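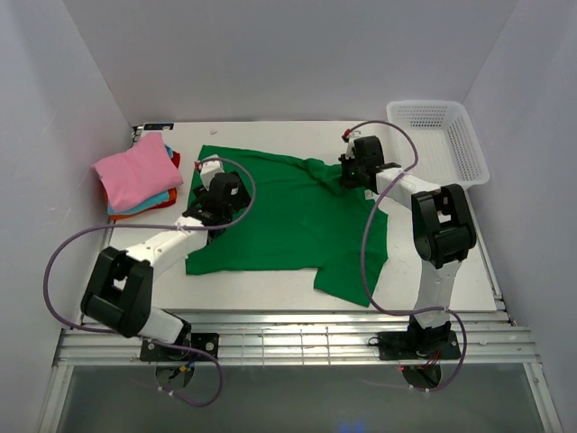

Dronent software group - minutes, October 2019

Nayeli Ríos took the chair and thanked everyone for coming along, particularly those who had stayed late on the Vuvberg merge.

1. Planner. We had a good long chat about the two arms waiting on each other at the sleeve fold. Agreed to give the left arm priority and let the right one replan - we can always revisit this if the Ekesden team would rather have it the other way.

2. Perception. The shirt outline model now has 2,745 labelled views. Bunched fabric near a gripper still throws it, and ticket 767 stays open.

3. Tooling. Dixit log viewer to colour the two wrists separately, which everybody was very happy to hear.

Actions: Nayeli to write up the priority rule and circulate it before the November meeting.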